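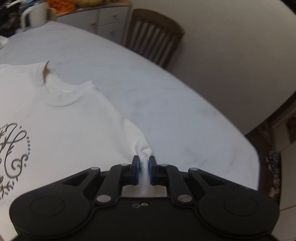

Ionuț Cozma

February, evening

Laundry again. I keep reading that folding is nearly solved, so I'm writing down what I think before I change my mind.

A sweatshirt is a bad object for a machine. A box has corners and they stay where they are. Pinch a sweatshirt in one spot and a crease runs clear across to the neckline, and now the thing you measured a second ago has a different shape. Two fingers can get hold of cloth, no question. Knowing which bit of cloth to get hold of is the job.

Watched the Clestik video after lunch. It folds a towel in 90 seconds, and the towel starts out flat. I do one in 6. The Temska people at least start from a heap, but they speed up the footage and put the number in small type at the bottom. I don't hold it against them. I would like to see one sleeve turned right side out, though. I have never seen that in any of these videos.

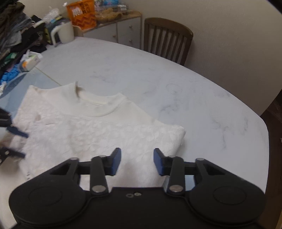
Knits are worse than towels, I think. They stretch while you move them, so the edge you lined up has gone by the time you let go. I do sweaters by feel -- sides in, then the bottom up, then a pat to see if there is a lump. The pat matters. I don't know how you would write down what I'm feeling for.

Plurell quoted the shop 1736 a month for a machine that bags finished shirts. That one I believe in. Same shirt, same bag, all day. My brother says the house version is five years off. He said that when he bought the Yap vacuum too, and it still gets stuck on the bath mat.

My guess for tonight: towels soon, T-shirts after that, sweaters a good while later. Fitted sheets I leave out, as I can't do those either.

Did 25 pieces before supper. Socks are left for tomorrow. Need detergent and a new bulb for the hall.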